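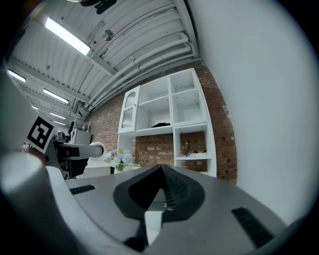
Fig. 1. Ribbed metal ceiling and red brick wall, with the flowers in the middle distance.

Looking Up: notes for session 2 of Rooms and Flowers
Estgate evening course, 6/23/25

Right, these are my notes from the talk, tidied up a bit for those of you who missed it (and for Declan Penrose, who wrote his on the back of a bus timetable and then lost it).

Last time we did vases and stems. I want to spend this session on the room, as most of us choose flowers while staring down at a bucket and only look at the walls when everything is already in water. So start with the ceiling. I mean it! Stand where the arrangement will go, tip your head back and write down what you see before you touch a single stem.

Ceilings

A ribbed white ceiling like the one in Fig. 1 is busier than you'd think. All those parallel lines pull your eye along, and anything tall and spiky tends to get lost in them. I'd go for rounder heads and a looser outline, and keep the top of the arrangement a bit uneven. White flowers against white metal can work if there's plenty of leaf behind them, but I wouldn't try it for a first go. With overhead lighting, remember that the tops of the petals get all the light and the undersides go dull, so turn a few heads outwards.

Brick

Red brick is warm and it's strong, and it eats orange and rust for breakfast. Marcelle Pons did a lovely copper-coloured thing for the Mahawong dinner in April and from the door you could hardly find it. Cream, pale yellow, soft blue and lime green all stand away from brick nicely. If you must have red, go much darker than the wall or much pinker. Mortar matters too – pale joints give you a grid, dark ones give you one big block of colour, and you should look at which you've got.

Height

Where will people be when they see it? For standing guests I want the widest part at chest height. For seated guests, lower, and do sit in a chair and check. Siriporn and Yaowalak Srisuk did the Surinholm job with 62 stems in one low trough and it looked far fuller than the tall version we'd planned, which would have needed nearly twice that.

Water, quickly

Lamduan asked how much to put in. For the medium jugs we use in class it's 700 ml, topped up on the second day. Cut the stems again when you top up.

For next week

Pick a room you know well, not your own kitchen please. Note the ceiling, the main wall colour, where the light comes from and where people sit. Then choose 11 stems for it and be ready to say why each one is there. Sketches welcome, however bad. Bring your own snips, the class pair has gone blunt again.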